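Small wooden boxes for the desktop: slots, lids and edges
Speaker notes, September 2025, session 2

Open without the slide. Ask who has a box on their desk with a hole in the top and what goes into it. Take a few answers and move on.

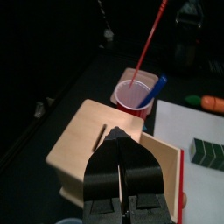

The talk covers boxes that sit on a work surface and take something through the lid: tokens, folded slips, cards, coins. Storage boxes with a lift-off lid were handled in the first session. If someone asks about hinges, refer them to the handout.

1. The slot

A slot has two dimensions that matter, length and width, and one that people forget, the thickness of the lid. A thick lid with a narrow slot behaves like a short channel. Anything with a bent corner stops halfway. For folded paper, the Prorton drawings use a slot 5 mm wide, and both long edges are eased on the underside as well as on top.

Angle: a slot cut diagonally across a square lid can be longer than one cut parallel to a side. It also reads clearly from two sides of the table. The cost is in layout — mark from the corners, clamp a fence, and check the mark before the router goes near it.

Pause for questions on routing. Keep it short.

2. Plywood left bare

Unfinished plywood is pleasant to handle and picks up marks quickly. Ink is the worst. A marker stored uncapped near the box will find it sooner or later. The Warketti version gets one coat of water-based sealer, sanded lightly after drying. The Cozma version stays bare and is replaced when it gets dirty. Both are acceptable. State which one was chosen on the drawing, or the workshop will guess.

Edges: round the corners of the lid before assembly. Doing it afterwards means sanding across the joint, and the outer veneer tears.

3. Getting things out

Repeat the point from the first session: decide how the contents come out before deciding how they go in. A sloping inner panel brings slips or tokens toward an opening. Too shallow and paper stays where it landed. Arix tested 14 panels and kept the steeper ones for paper, the shallower ones for tokens.

4. Around the box

Pens go in a cup, upright, within reach. Plastic is fine. Paper lies flat beside the box on the writing side. Leave enough clear table to fold a sheet without lifting the elbow over anything.

Demonstration: pass the sample lids along the rows, left side first. Collect them before the break.

Next session is in November: drawers and runners. Drawings to be sent in 14 days ahead, in millimeters, one sheet per part.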